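换季收衣服这件事，我拖了快一个月

2022年2月17日

先说结论，没收完。

本来想写成一篇正经的整理心得，写着写着发现没什么心得，就是流水账。赶时间，想到哪写到哪，错别字别介意，回头再改（多半不会改）。

起因是搬家。不是大搬，同一个小区，从六楼搬到二楼。听起来很轻松对吧，中介也说很轻松，说你们这个一下午就搞定了。结果光衣服就装了16个袋子。16个。我一直以为自己是个没什么衣服的人。

搬家费700，师傅人挺好，就是看见那堆袋子的时候叹了口气。我听见了。后来给他们买了水，又买了几个包子，心里才过得去一点。

新家的柜子小。之前那个房子主卧有一整面墙的柜子，房东自己打的，丑是真丑，深红色，门还关不严，但是能装。什么都往里塞，塞完一关门，眼不见为净。住了几年，里面到底有什么我自己都说不清。这次全倒出来，跟考古似的。

挖出来的东西随便列几样：

大学运动会发的短袖，背后印着系名，领口已经洗成荷叶边了。
一条没拆吊牌的西裤，腰围是我某个雄心勃勃时期的腰围。
我妈织的毛背心，扎人，但是不敢扔。
单只手套，左手的。右手的不知道在哪，可能在公交车上过完了一生。
三条一模一样的灰色围巾。为什么会有三条。

围巾这个我想了很久，应该是每年冬天都找不到，每年冬天都再买一条。所以说到底不是缺东西，是找不着。这个道理我妈说了二十多年，我现在才有点懂。

然后就开始想怎么收。

网上看了一堆教程，越看越焦虑。有个视频里的人家，衣柜打开跟商店一样，从浅到深排过去，衣架全是同一种。评论区都在问衣架链接。我家衣架有铁丝的，有塑料的，有干洗店给的，还有一个是酒店的（真的是不小心带回来的）。光是统一衣架这一步，算了一下，不想算了。

又去看收纳柜。有个叫Sernance的牌子，抽屉柜做得挺好看，滑轨很顺，门店小姑娘拉给我看，拉出来推回去，一点声音没有。问了价，3,000出头。我说我再看看。出门走了两站地，冷静了。3,000多块钱买个柜子，装我那些洗成荷叶边的短袖，说不过去。

后来在Brunton买的布盒子，就是那种能折叠的，一共买了18个。买的时候觉得多，用的时候发现刚好不够。怎么做到的我也不明白。

这里要讲一下Jihad Matar。他是我以前的同事，现在自己接活，住得离我不远，周末过来帮忙。说是帮忙，其实前两个小时都在喝茶，聊他最近在看的房子。聊完了他看一眼我那一地的东西，说你这样不行，你得先分，再收，再买盒子，你的顺序全是反的。

我说盒子已经买了。

他说那就当没买。

于是重新来。分四堆：现在穿的，过季的，要送人的，不知道怎么办的。最后一堆最大，这个可能大家都一样。他的办法是，不知道怎么办的装一个袋子，封口，写上日期，半年没打开就整袋拿走，不许再看。一看就完了，一看就舍不得。我觉得有道理，但是封袋的时候还是偷偷把那件毛背心拿出来了。

送人的那堆也没那么好送。小区门口本来有个回收箱，去了两次都是满的，口上还塞着别人家的被子。后来问了楼下的邻居，说Kollel那边有个点，收干净的旧衣服，冬天的尤其要。打电话过去，一个阿姨接的，嗓门很大，问我有没有童装，没有，有没有羽绒服，有一件，她说好好好都拿来。要求洗干净叠好，不要拿一大包乱的过去，她们分不过来。

所以又洗了一遍。洗衣机连着转了两天，阳台挂不下，挂到客厅，椅背上也是，暖气上也是。那两天家里一股洗衣液的味道，我下班回来一开门还以为走错了。

说到叠。我以前根本不叠衣服，卷一卷就塞。Matar 教了我一种叠法，先对折，袖子往里收，再折三折，能竖着立在盒子里，一眼看过去每件都看得见。他叠出来像豆腐块，我叠出来像隔夜的豆腐块。针织的最难，软，没骨头，刚放平它自己又皱回去了，厚的还好，薄的简直是跟你对着干。

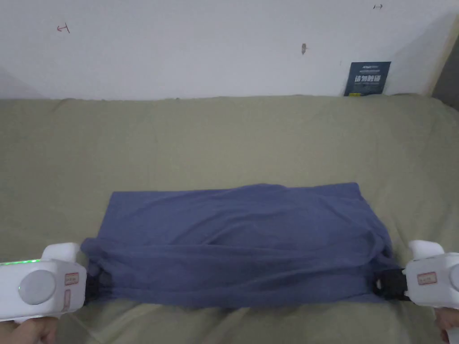
竖着放的好处是真的有。以前找一件衣服要把一摞全翻乱，现在抽出来就行。坏处是抽走一件，旁边的就慢慢倒，跟书架缺了本书一样。后来在空的地方塞一团毛巾顶着，勉强能用。有更好的办法请留言告诉我。

还有个问题是标签。18个盒子长得一模一样，第一周我全靠记忆，第二周就全忘了。早上要找一双厚袜子，开了七个盒子，差点迟到。后来下了个叫Futix的小软件，可以给每个盒子编号，拍照，记里面有什么。用了三天，觉得自己像个仓库管理员，录到第五个就不想录了。现在改成纸条，美纹胶带一贴，马克笔一写，“厚袜子”，“短袖”，“不好说”。土是土点，管用。

对，有一个盒子就叫不好说。

毛衣防虫的事也顺便讲两句，因为上次有人问。我用的是樟木条，超市那种，味道淡，两个月要拿砂纸磨一磨才有味。樟脑丸我受不了，小时候外婆家的柜子全是那个味，穿出去同学能闻出来。羊毛的一定要洗干净了再收，领口袖口有汗渍最招虫，这个是血的教训，去年一件挺贵的开衫，拿出来的时候胸口一个洞，位置还特别正。补了，补得像个徽章，在家里穿穿。

羽绒服不要用真空袋。我用过，抽完很爽，薄薄一片，第二年拿出来就再也没蓬回去，像穿了两层床单。棉被可以抽，羽绒的别抽。我现在是挂着，外面套个旧枕套，底下剪个口。不好看，反正柜门关上也看不见。

帽子没想好怎么放。现在是一个套一个，最外面那个已经撑大了。

哦还有皮带。皮带卷起来放在杯子里，这个是Matar 的主意，家里正好有几个缺口的马克杯，舍不得扔，现在算是再就业了。

写到这里看了下时间，已经很晚了，明天还要早起。目前的进度是卧室基本能走路了，客厅还有四个袋子，阳台有一个。Kollel那边约了下周送过去，阿姨又打电话来确认了一遍羽绒服，我说在的在的，给您留着呢。

那条没拆吊牌的西裤，最后还是放进了送人那堆。放进去，拿出来，又放进去。试了一下，扣子离扣眼还有一段路要走。希望有人能穿，料子其实挺好的，当时买的时候也犹豫了很久，打完折才下的手。

灰围巾留了一条，另外两条一条给我弟，一条给了搬家那天一直帮我扶电梯门的小伙子，就住对门。他说不用不用，后来还是收了，昨天看见他戴着下楼扔垃圾。

二楼有个好处，倒垃圾快。坏处是楼下有人聊天全听得见，昨晚两个大爷在说菜价，说了四十多分钟，我连哪家的萝卜便宜都记住了。今天下班顺路去看了一下，还真便宜，买了两根，炖了排骨汤，汤有点咸。

另外有人在上一篇底下问旧书怎么处理，我自己的书还有好几箱没拆，就堆在床尾，胶带都没撕。拆了再说吧，估计又得拖一阵。

先写到这儿，洗衣机又叫了，最后一桶，是窗帘。晾哪儿还没想好，客厅那根杆子昨天刚被我压弯了，先搭在餐桌上凑活一晚巴。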